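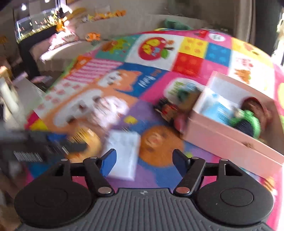 Irkness, December 3, 2018

Fatstead is a stage musical in two acts with music, lyrics and book by Tegan Katene. It is set in a farming town of the same name during the last winter before the town is flooded to make a reservoir. The show was first produced at the Kaewmanee Theater in Irkness and later went on tour.

Background

Katene began writing Fatstead as a set of songs for solo voice and piano. The earliest of these, "Low Field" and "Count the Fence Posts," were performed at a recital in Grorkolport and remain in the show with few changes. The spoken scenes came later, after a reading at which the songs were linked only by a narrator. The narrator was cut and most of the lines were given to the character of Agnes, the town's postmistress.

Synopsis

Act I opens in the post office, where Agnes is sorting the letters that tell each household what it will be paid for its land. Her brother Warren wants to take the money and leave. Their mother, Edith, refuses to open the envelope. A young surveyor, Cole, rents a room above the feed store and is slowly accepted by the family, although he does not say at first that he works for the water company. The act ends with a dance in the grange hall, during which his employer's name is read aloud from a misdirected letter.

Act II takes place over the final 2 days. The graves are moved, the school bell is sold, and Warren goes back on his decision. Edith opens the envelope alone on stage in "What It Comes To," the longest song in the score. In the last scene Agnes cancels the town's final stamp and locks the door.

Music

The score has 18 numbers and is written for a band of four – piano, fiddle, upright bass and drums. Katene drew on hymn tunes and square dance music, and several melodies return at slower speeds as the town empties. There is no overture. The band sits on stage throughout and plays the dance in Act I in costume.

Productions

The first production ran for 30 performances. It used a single wooden set, with the post office counter turned around to serve as the feed store and the church. The touring version dropped one song, "Cole's Map," and shortened the dance. A revised script, which put the song back in a new place early in Act II, was used when the show returned to Irkness in January.

Reception

Local reviews praised the score and the part of Edith. Some found the second act slow, and the surveyor's story was described as thin – a complaint Katene addressed in the revision by adding a scene between Cole and Warren.

See also

Kaewmanee Theater
Theater in Grorkolport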